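Workshop tips from the Iltdale robot club: grippers, pads and printed markers
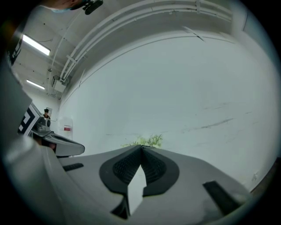 We've been building hand-held grippers at the club since July, and I've had so many messages from other groups (hello Jullow!) that I've put our tips on one page. Some are proper engineering, some are housekeeping, and at least two came from people getting cross with a roll of tape. Pinch whatever you like.

Looking after rubber pads

Wipe the pads before every session with a lint-free cloth, barely damp, and let them air dry on a rack. Washing-up liquid is fine if you use one drop in a whole bowl. Any more and you'll be rinsing for ages, and a soapy pad slides off a mug like you wouldn't believe.

For muck stuck in a textured pad, use a soft old toothbrush and go along the lines of the pattern. Please don't use a wire brush. We did, once.

Talc keeps spare pads from sticking together in the drawer, but baking paper between them does the same job and there's nothing to clean off later.

If a pad has gone shiny, rub it lightly with 200 grit paper on a flat block. Three or four strokes, then stop and test it on something slippery. A plastic cup is ideal!

Printed parts

Sand the inside of the slots as well as the outside. Everybody makes the outside lovely and forgets the slots, then wonders why the finger drags. A lolly stick with a strip of sandpaper glued to it fits nearly all of ours.

Warm the part in your hands before pressing in a tight insert. It sounds like an old wives' tale but our splits have dropped right off since we moved the parts box away from the cold wall.

Do up opposite screws in turn, a little at a time, as you would with a car wheel. When the last one is snug, open and close the jaw 12 times and go round them again.

Write the print date inside the shell in pencil. Marker pen bleeds into the layer lines and you can't read it a month on.

Square markers

Print them on matt paper. Glossy photo paper looks gorgeous and throws back every ceiling light in the building.

Leave the white border on! New members trim right up to the black because it looks neater, and then the camera can't find the edge. Cut with a knife and steel rule, never scissors.

Stick them down with double-sided tape, starting from one side and smoothing across with a bank card. Bubbles matter. If you get one, peel the marker off and print another, it's only paper.

Practising with a pair of grippers

Start with one hand. Really! Pick up a sponge, put it down, swap hands, and only then go for two at once. Our project with Song, the little tidying arm we're taking to the Flaltholm meet, got much better practice runs when everyone slowed down to half the speed they thought was sensible.

Move the dull objects first and save the fun ones for last. Wrists get tired quicker than you'd expect, so swap over after each batch and have a good shake-out.

Tie back long hair and tuck in lanyards and hoodie cords. Keep any head-mounted kit snug but not tight, with a bit of folded flannel under the strap if it rubs.

Odds and ends

Egg boxes are brilliant for small screws, one size to each cup, with the lid shut before you move them.

Old flour sifters make a good rinse basket for tiny fittings.

Our spares cupboard is the one with code 3603 on the door tag, and borrowed pads go back in the blue tub, clean please.

Next on my list is a page about cable ties, which I have many feelings about. Send me yours before then if you've got a good one!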